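## Can a robot arm serve the cake yet?

Nearly, and I do think it's worth an afternoon finding out for yourself! Shabnam and I have been teaching our arm to lift soft food off a plate (it's a slow business, so put the kettle on first).

1. Clear the table, then set the plate well within reach.
2. Bring the fingers down straight, open wider than the food.
3. Close in tiny steps at the lowest force, and stop at first touch.
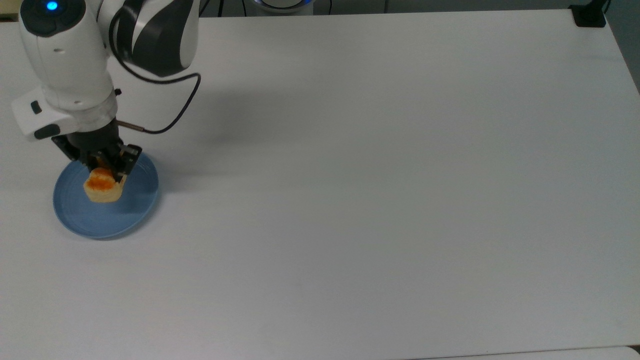

4. Lift a little, wait, then carry on slowly.

Keep a note of every try, even the messy ones. Ours says 81 clean lifts out of 110, and most of the failures were squashed sponge, so go gently on step 3. I'd trust it with a bread roll on a Thursday teatime, but washing up the plate afterwards is still my job.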